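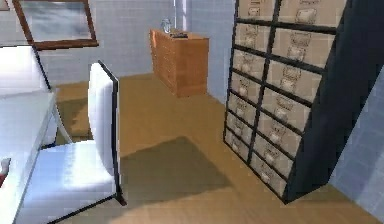 Right, driving the club robot round the practice room! Open Dalell, load the room and set the speed to 2 (Sang-wook keeps his at 8, ignore him). Press reset before each run, then turn 90 degrees at a time till you've got the feel of it. 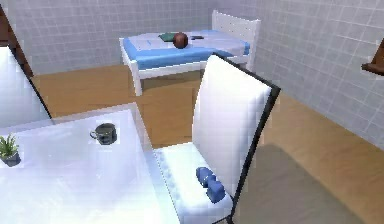
Do I need my own laptop?
Any club machine will do, just log in first.

Next, drive up near the drawers and stop well short, then save your run with your initials so I can find it before July. 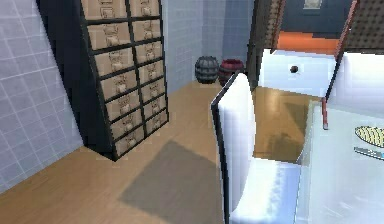

Gripper view, drawer cabinet to the left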